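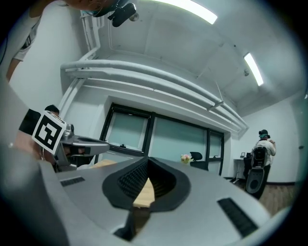
Ivance hand-held gripper: teach a job by doing it

The Ivance is a gripper you hold and work by hand. Your staff use it to do a task the way they do it now, and the recordings are used to set up a Whitlock arm for the same task. No programming is needed at the bench.

What changes for your people

Most sites buy the Ivance for sorting, kitting and packing. The arm takes over the repeated part of the shift. Staff who did that part move to checking, loading and showing the arm new items. They should expect to spend time with the gripper whenever a product or a tray changes, and rotas need to allow for it.

At our Zotcombe site the packing bench went over to this way of working in July. Bench staff now record in pairs on a Tuesday and swap over when the person holding the gripper gets tired. Two of the older jobs were left as hand work after the staff asked for that, and we agreed with them. The late shift no longer does the heavy tray run.

Before you order

- Talk to the people who do the job now. They will be the ones recording it.
- Agree in writing what recordings are kept and who can see them.
- Allow over 28 recordings for a simple pick and place. Jobs with soft or bagged goods need more.
- Decide who can stop the arm. We advise that everyone on the bench can.

In the box

Gripper, charger, wrist strap, spare pads and a printed guide. Stand sold separately.

Order code: 1243
Hire period: 37 days, can be extended
Training: 2 half-day visits, included with purchase or hire

Spare pads are a wearing part and are not covered by the warranty. Returned hire units must come back with the charger.

For prices, send us the order code and your site postcode. Quotes are usually sent the next working day.

We use cookies to remember your basket and to count visits. Accept | Manage settings

Related items
Buvberg bench stand
Ivance spare pads, pair
Whitlock arm, bench mount
Whitlock stop button, wired
Hire terms and returns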